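**Notes for the workshop evening, Jun 26, 2023. Ermelinda speaking, Simão T. on the laptop.**

Start without the title slide. Say who built it (me, Simão Teixeira, Jaime for the wiring) and that it lives on the shared floor at Drunora. Say early that I'm the doubter on this build. I still am.

## What we said we'd make

Read out the April note: "a pair of arms that tidies small things into a drawer". Pause. Ask who here would pay for that.

The job we settled on was binder clips. They're cheap, they don't break, and they are horrible to pick up. The body is a wedge and the wire handles go wherever they like. Simão wanted foam cubes. I said foam cubes prove that you can pick up foam cubes.
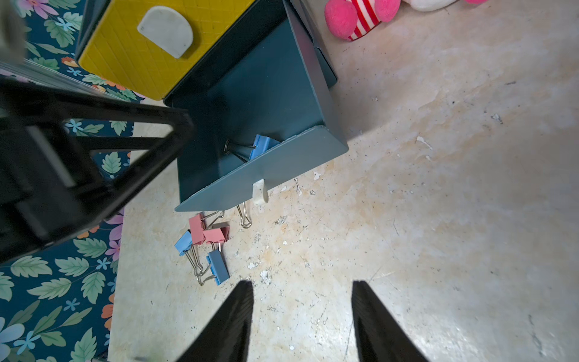 *Clips on the concrete, handles tangled, with one blue clip in the tray.*

Let people look. Then the point about handles: if two clips have hooked on to each other, "pick up one clip" isn't a job the arm can do. Our software has no idea of hooked. It has a place to go and a moment to close.

## Money and time

- Budget was 700 euros for everything apart from the arms. We kept to it, mostly by not buying things we needed.
- The arms came second-hand and I won't be giving the price. Ask Jaime at the break if you must.
- 329 runs in the log so far. A run counts from first move to stop, whatever happened in between. I don't trust the success column, as the three of us each had our own idea of success until well into it.
- Don't put up the chart. If somebody asks for it, tell them why.

## Two arms
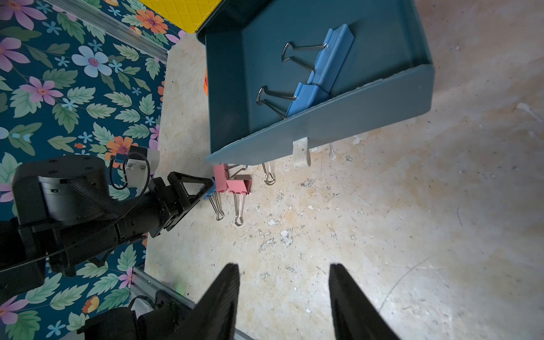 Adding the second arm is the decision I'd most like to argue about tonight. Everyone online will tell you two is better. What we got was two things to line up and a great deal more cable. Look at how it holds the small blue clip, right at the tip between the finger plates. I don't like that grip. I'd want far more of the clip between the plates before lifting anything. And there's the loop of black cable at the white bracket – I have asked for that to be tied back more than once.

Be fair here. The second arm does give you another way to come at a clip beside the tray wall, and with one arm we were stuck for reach. Whether that was worth the extra weeks, I don't know. (Simão will say yes. Let him.)

## Cameras at the wrist

Short section. Everyone likes the wrist view because it feels like being there. Mention what it costs: get close to something large and you've lost the rest of the floor. The yellow diamond pattern can take up most of your picture and tell you very little about where the clips are. 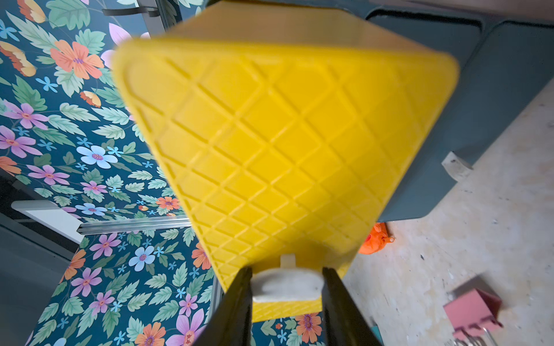 Filipa Cunha wrote to me after the last evening that I was asking a hobby build to behave like a factory, and that if the arms get it wrong half the time but we understand why, she'd call it a good year. Read that bit aloud. I half agree. My trouble is with "we understand why". Most of the time we changed the lighting, or moved the drawer, and carried on.

Don't get drawn into Sterik versus Viltitz controllers. We tried both and the row lasted longer than the test.

## The drawer 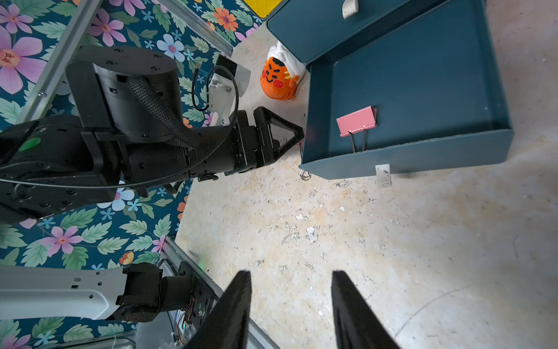 *Pink clip in the open drawer, finger close to its side.*

Questions I want on the table before anyone claps:

1. Who opened the drawer? A fair tidying test ought to include that, and ours is written so that it doesn't have to.
2. Would it cope with clips it hasn't met, say bigger ones?
3. Does a clip count as put away if it's in the drawer but the drawer won't shut? Under our rules, yes. I think the rule is wrong.

Someone will bring up the video with 3,000 clean picks in a row. Ask what it was picking.

## Close

Next job: one written rule for a good run, stuck up by the bench, and the old log gone through again with it. Sign-up sheet is on the door. Simão Cunha has the key if you want to stay on and try it yourselves. Keep your fingers out of the gripper when it's powered.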